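Offene Werkstatt Stakby: Ein Samstag zwischen Lötdampf und Jeans

209 Mal gelesen · 6 Kommentare · Teilen

Einmal im Jahr macht die Gemeinschaftswerkstatt in Stakby die Türen weit auf. Wer will, darf an die Drehbank, an den Lasercutter und neuerdings auch an den Tisch, an dem Greifer aus dem Drucker das Zusammenlegen von Hosen lernen sollen. Ich war skeptisch, als ich hinfuhr, und bin es noch.

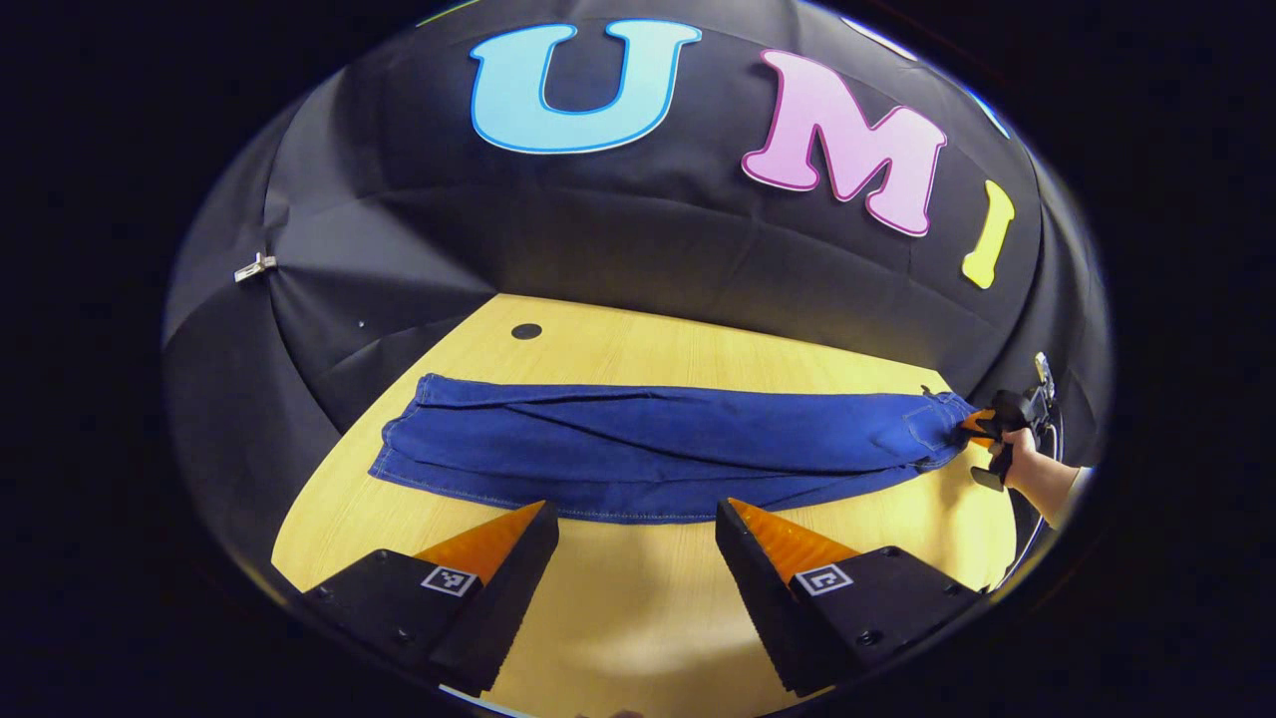
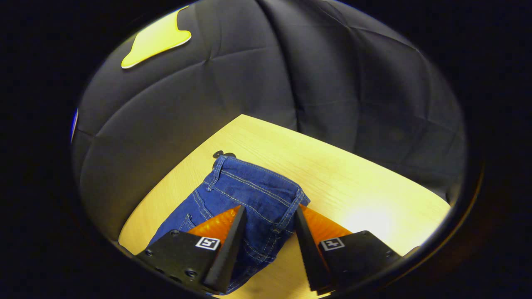 Jeans auf dem Holztisch, dazu die Handgreifer mit den orangefarbenen Fingerpolstern.

Von Freya Mellor
Stakby, Samstag, 10. Februar 2024

Die Gruppe nennt ihr Projekt Costello, nach einer Katze, die wohl früher im Hof wohnte. Drei Leute treffen sich dafür seit Oktober an zwei Abenden in der Woche: Aigars Dzene, der die Teile zeichnet und druckt, Ona Eglītis, zuständig für Software und Auswertung, und Rasmus Tamošiūnaitė, der den Arm bauen will. Will, wohlgemerkt. Der Arm liegt zum größten Teil in einer Kiste unter der Werkbank, zwei Gelenke sind fertig, beim dritten fehlt ein Getriebe.

Vorläufig arbeitet also der Mensch. Man nimmt einen Greifer in die Hand, drückt ihn zu, fasst den Stoff und legt ihn um. Die Aufnahmen davon sollen später die Vorlage sein, nach der sich der Arm bewegt. Die quadratischen Schwarz-Weiß-Marken an den Fingern dienen dazu, dass die Software weiß, wie weit der Greifer gerade offen ist. Das leuchtet mir ein. Weniger leuchtet mir ein, warum man die Vorlage sammelt, bevor es etwas gibt, das sie nachmachen könnte.

Ich habe Eglītis danach gefragt. Ihre Antwort: Die Daten brauche man sowieso, und das Sammeln dauere länger als das Schrauben. Bis zum Sommer sollen es 2.000 Durchgänge sein, 800 seien im Kasten. Wie viele davon brauchbar sind, konnte sie mir nicht sagen, das werde erst beim Training klar. Ich habe mir den Satz aufgeschrieben, er ist mir in meinem Berufsleben schon öfter begegnet, meist kurz vor einer Verschiebung des Termins.

Dann durfte ich selbst. Der Greifer liegt vorn schwerer in der Hand, als ich erwartet hatte, und man verliert schnell das Gefühl dafür, wie viel Stoff man gefasst hat. Ein Hosenbein geht noch. Der Bund ist eine Zumutung - dort liegen mehrere Lagen Denim übereinander, dazu die Gürtelschlaufen, und die Polster rutschten mir zweimal ab. Beim dritten Mal hatte ich die Hose zu einem Bündel gebracht, das ich meiner Mutter nicht gezeigt hätte. Dzene meinte freundlich, auch schlechte Durchgänge seien nützlich. Das mag sein. Ich hätte nur gern gewusst, woran das Programm den Unterschied erkennt.

An den Polstern hat Dzene lange herumprobiert. Die gerippte Form sei die fünfte Fassung, erzählte er, die früheren seien zu hart gewesen oder nach ein paar Abenden eingerissen. Das Material ist weich und gibt nach, wenn man mit dem Daumen draufdrückt. Hier wurde ordentlich gearbeitet, das will ich nicht kleinreden. Auch die Schraubverbindungen machen einen soliden Eindruck, und wer selbst einmal einen Finger neu drucken musste, weil ein Gewinde ausgerissen war, weiß das zu schätzen.

Gestört hat mich eher das Drumherum. Auf dem Aushang am Eingang stand »Haushaltsroboter zum Selberbauen«, und mindestens ein Vater hat seinem Kind erklärt, das Ding könne Wäsche machen. Kann es nicht. Es kann bisher zugreifen, wenn jemand zugreift. Darius Butkienė, der den Tag der offenen Tür organisiert hat, fand meinen Einwand kleinlich. Man müsse die Leute ja irgendwie in den ersten Stock locken, an der Drehbank blieben sie von allein stehen.

Nachgehakt habe ich noch beim Geld. Druckmaterial und Schrauben zahlt die Gruppe selbst, für die Motoren hofft man auf einen Zuschuss der Gemeinde. Der Antrag ist noch nicht geschrieben. Tamošiūnaitė würde die Motoren lieber gebraucht kaufen, bei einem Händler in Piteo, Eglītis ist dagegen. Die beiden haben das vor mir in einiger Ausführlichkeit besprochen, ohne Ergebnis.

Hinfahren lohnt sich trotzdem, schon wegen der Holzwerkstatt im Erdgeschoss und des Kuchens. Der Bus aus Dundlow hält vor der Tür, samstags allerdings nur bis zum Nachmittag, ich habe den letzten verpasst und bin gelaufen. Im Herbst soll der Arm zum ersten Mal vor Publikum eine Hose anfassen. Ich habe mich auf die Liste setzen lassen und bringe eine eigene mit - Größe 48, mit Knopfleiste.

Teilen · Drucken · 6 Kommentare

Kontakt | Impressum | © 2024 Freya Mellor | Nach oben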